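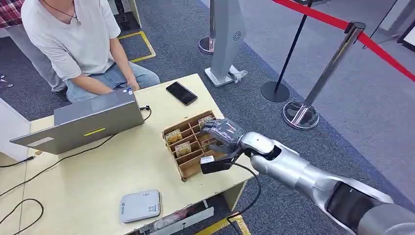 카드 분류 작업대. 로봇 팔이 칸막이 나무 상자 위에 와 있고, 담당자는 노트북 뒤에 앉아 있다.

질문: 카드 분류에 로봇 팔 들어온 뒤로 제 일이 뭔지 모르겠습니다

작성자: 포장2층
조회 713 · 답변 3

보드게임이랑 카드 굿즈 소량 제작하는 회사에 다닙니다. 직원 24명이고 저는 검수·세트 구성 쪽입니다. 주문서 보고 카드를 칸막이 상자에 맞게 꽂고, 인쇄 밀린 것이나 모서리 눌린 것을 골라내는 일이에요. 손은 빠른 편입니다.

8월 초에 Zirano라는 업체에서 로봇 팔을 한 대 넣었습니다. 대표님은 "단순 작업은 기계가 하고 사람은 판단을 한다"고 하시는데, 저는 그 말이 좀 의심스럽습니다. 원래도 판단은 제가 했거든요. 꽂으면서 봤으니까요. 카드를 손에 쥐면 두께가 이상한 건 바로 압니다. 지금은 노트북 앞에 앉아서 팔이 카드를 집는 걸 보고, 잘못 집으면 멈춤 누르고, 사유를 목록에서 골라 넣습니다. 목록에 없는 사유는 '기타'입니다. 지난주에 제가 넣은 건 거의 다 기타였어요.

업체에서 받은 자료에는 시간당 305장이라고 되어 있습니다. 그런데 이게 멈춘 시간을 뺀 숫자인지 넣은 숫자인지 어디에도 안 적혀 있습니다. 업체 쪽 Timothée Deschamps 씨한테 메일로 물었더니 "환경에 따라 다릅니다"라고 왔습니다. 그럼 우리 환경에서는 얼마냐고 다시 물었는데 답이 없네요.

궁금한 건 이겁니다.

1. 이런 식으로 업무가 바뀌면 직무 내용을 서면으로 다시 받아야 하나요? 제 계약서에는 '검수 및 포장'이라고만 되어 있습니다.
2. 제가 멈춘 횟수가 기록에 남는데, 이걸로 저를 평가해도 되는 건가요? 많이 멈추면 제가 느린 사람처럼 보입니다.
3. 비슷한 거 겪으신 분들, 결국 사람 줄었나요?

3번은 솔직한 얘기가 듣고 싶습니다. "새로운 기회" 같은 말은 회사에서 충분히 들었습니다.

답변 1
작성자: Nokuthula Sibiya
채택된 답변

저는 Sakora라는 곳에서 부품 키트 구성하는 일을 하다가 똑같은 과정을 거쳤습니다. 한국 온 지 오래됐는데 노무 쪽 용어는 아직 서툴러서 틀린 게 있으면 다른 분이 고쳐 주세요.

1번. 계약서의 '검수 및 포장'이 넓은 말이라 회사는 그 안에 들어간다고 할 가능성이 높습니다. 저희도 그랬어요. 저는 계약서를 바꿔 달라고 하지 않고 업무 분장표를 달라고 했습니다. 한 장짜리로요. 거기에 로봇이 멈췄을 때 누가 재가동을 결정하는지, 불량이 나가면 누구 책임인지를 적어 달라고 했습니다. 두 번째 항목에서 팀장님이 한참 답을 못 했습니다. 그전까지는 아무도 정한 적이 없었던 거예요. 말로만 돌아가면 불량은 앉아 있던 사람 탓이 됩니다.

2번은 꼭 물어보세요. 무엇이 기록되는지, 누가 보는지, 얼마나 보관하는지 세 가지를 메일로 물어보시고 답도 메일로 받으세요. 멈춤 기록은 설비 기록이지 근무 기록이 아니라는 문장을 받아낼 수 있으면 제일 좋습니다. 저는 못 받았습니다. 대신 사유란에 직접 입력하는 칸을 만들어 달라고 했고, 그건 2주 만에 생겼습니다. 그 칸에 자세히 쓰세요. "기타"로 쌓인 기록은 나중에 질문자님한테 아무 도움이 안 됩니다.

그리고 시간당 숫자는 업체에 더 묻지 말고 직접 재세요. 하루만 해도 됩니다. 시작 시각, 끝 시각, 상자에 제대로 꽂힌 장수. 멈춘 시간 포함해서요. 저희는 그렇게 재 봤더니 제가 손으로 하던 것보다 느렸고, 그 숫자를 들고 가니까 회의 분위기가 달라졌습니다. 로봇을 뺀 건 아닙니다. 목표 수량을 내렸어요.

3번. 해고는 없었습니다. 한 사람이 그만뒀는데 그 자리를 안 뽑았습니다. 또 한 명은 다른 라인으로 갔고요. 회사 발표로는 "인력 감축 없음"이 맞는 말이죠. 저는 그게 줄어든 거라고 생각합니다.

몸은 편해졌냐고 물으시면, 손목은 나아졌고 목이 아픕니다.

답변 2
작성자: 자동화10년차

설비 쪽에서 일하는 사람입니다. 도입 초기에는 다 그렇습니다. 한두 달 지나면 안정되고 멈춤도 확 줄어요. 너무 부정적으로만 보지 마시고 이참에 티칭이나 간단한 설정을 배워 두시면 몸값 올라갑니다. Nkosi 쪽 교육 과정이 괜찮다고 들었습니다. 저는 안 들어봤습니다.

카드처럼 얇은 건 원래 집기 까다로운 물건이라 칸막이 상자 규격부터 맞추는 게 먼저입니다. 칸 간격이 일정한지 보세요.

 댓글 (포장2층): 교육은 근무 시간에 받는 건가요, 제 시간에 받는 건가요? 그리고 배우면 월급이 오른 분을 실제로 보셨는지요.
 댓글 (자동화10년차): 그건 회사마다 다르죠.
 댓글 (포장2층): 네 업체분이랑 같은 답이네요.

답변 3
작성자: skd_night

우리는 Skendance 프로그램으로 바꾸고 나서 화면만 봅니다. 졸려요. 사람은 안 줄었는데 야간이 없어져서 수당이 줄었음. 야간 있으면 그것부터 확인하세요

질문자 추가 글 (8월 22일 목요일)

답변 감사합니다. 첫 번째 분 말씀대로 분장표를 요청했고 "검토해 보겠다"는 답을 받았습니다. 기록 보관 건은 메일로 보냈고 아직 답이 없습니다. 장수는 내일 하루 재 보려고 합니다. 저희는 야간이 없어서 수당 문제는 해당이 없습니다.

칸 간격도 자로 대 봤는데 일정합니다.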